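Two arms are up and running at the Grestley workshop

Quick update from the bench, as I promised one back in July and then went very quiet! The two-arm table we've been building at Grestley is finally at the stage where it picks up groceries, and I've spent most of my evenings this week watching it try.

The job is a simple one to say out loud. Small cereal boxes go in the plastic bin, other things stay out of it, and nothing ends up on the carpet. We gave it a tin can and a box grater as well, on the grounds that a tool that can only cope with neat little boxes isn't much use in anyone's kitchen. A can on its side is a pig of a thing to grip (round, shiny, wants to roll off the moment you nudge it) and I've had to slow the approach right down for it.

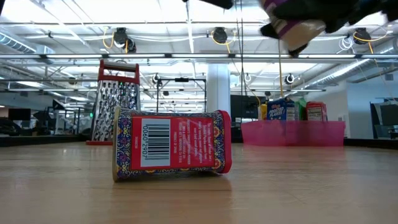
Joris Van Rooij reckons we should forget the can for now and get the boxes to 30 clean picks in a row first. He'd also like the wrist cables sorted before anybody adds more speed, and he has offered to bring his own cable ties if that's what is holding us up.

Fair enough, it partly is. The wiring took far longer than the metalwork did. I'd planned one weekend for the frame and one for the cabling, and the frame went together in an afternoon while the cabling is still going on. The controller software is Kumov, which I like a lot now that I've stopped fighting its menus. We're on our 257th logged run as of last night and I'd love to reach 1000 before the winter – mostly so I can stop writing the numbers on the whiteboard.

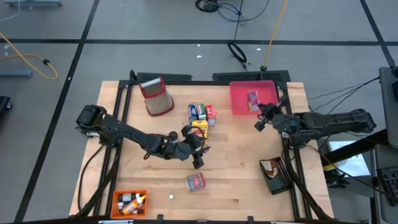 The next bit of work is getting both arms to share the middle of the table without waiting on each other so much. At the moment one of them parks politely until the other has finished, and a full tidy takes 15 minutes, so you do have time to make a cup of tea. I've got a rough version of the shared zone working in Kumov and it has only tripped the stop once, on a night when I'd typed the left arm's limits into the right arm's page.

If you fancy a go, we're in on Thursday evening from seven. Bring small packets of anything, the odder the shape the better, and please don't park across the side gate.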